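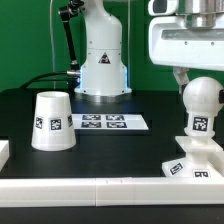

Gistley opens sign-ups for its January co-op cup

We've been itching to share this one — our co-op racing game Prevon is getting its first proper tournament this January, and sign-ups are open now!

There are 190 spots, and you'll play in teams of two (grab a mate, a sibling, your mum, whoever's keen). Each match is two laps of Dirnen, the harbour track players voted their favourite. One of you steers and the other looks after the boost, so yes, there'll be a bit of yelling.

I've been playing Dirnen every lunch break and I still hit the same wall at the ferry turn. Entry is free, and you don't need to be ranked.

Matches kick off at 7 pm. Sign up from the Prevon main menu, under Events. Media can reach us through the Gistley press page.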